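Previtz Drive Kit for small rovers

Sold by Darnach. Kit only, no batteries.
Page text by Maham Bugti, bench notes by Dehua Tang.

We stock this because people keep asking for it, and we have built two of them in the shared workshop to see whether it deserves the attention. The short version is that the motors are decent, the frame is all right, and the software promises a good deal more than we have been able to get out of it.

What you get
Two geared motors with encoders
Motor driver board and wiring loom
Flat-pack frame, bolts and spacers
Mount for a front camera (camera not supplied)
Licence for the Vasik simulator, single user

Price: 856
Payload claimed by the maker: 9 kg
Build time claimed by the maker: one evening
Build time at our bench: three evenings, and Dehua has done this before

The frame
Goes together with hand tools. The holes for the rear spacers were tight on both kits and needed opening up with a file. The leaflet skips this step. Use thread lock on the motor bolts whatever the leaflet says, as ours had worked themselves slack after a short run across the yard.

We would treat the payload figure with care. At nearly 9 kg ours still moved, but it steered like a shopping trolley and the driver board got too warm to touch. Half that load is more sensible.

The wiring
The loom is short. If you want the battery at the back you will be making extension leads. Connectors are keyed, so at least the motors can't be swapped over by mistake. The old Fan driver board will fit the same holes, but the plugs are different and we don't sell an adaptor.

The simulator
This is the part the maker shouts about. You drive a virtual rover through Vasik, tune your path following there, and copy the settings across to the real machine. It loads a street map with paving, trees, lamps and signals, and it runs well enough on our 600 pound workshop laptop once the shadows are turned down.
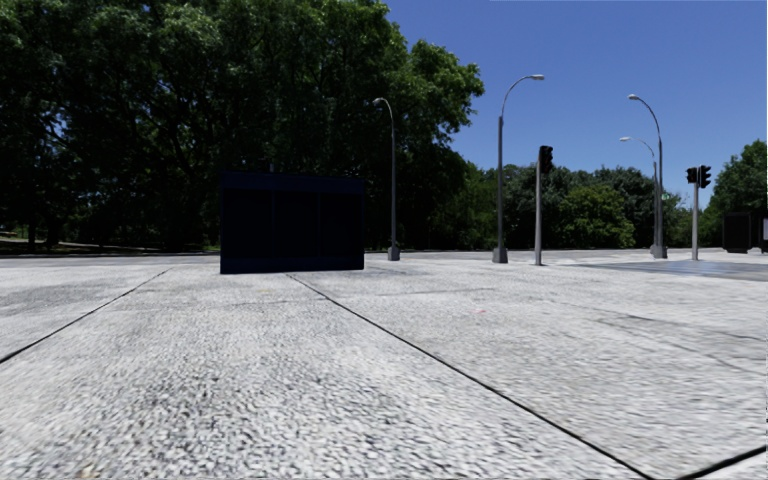
Whether settings tuned there are any use outdoors is another matter. The steering values we copied over made the real rover weave from side to side, and we ended up setting them by hand with a tape measure and a chalk line. The simulated wheels seem to grip far better than ours do on damp concrete. Dehua still uses Vasik for catching silly mistakes in code before anything heavy starts moving – a fair use for it, though hardly what the box promises.

Spares
Motors, wheels and driver boards are kept in stock. Frame plates are to order and were slow to arrive in December. Opened simulator licences can't be returned.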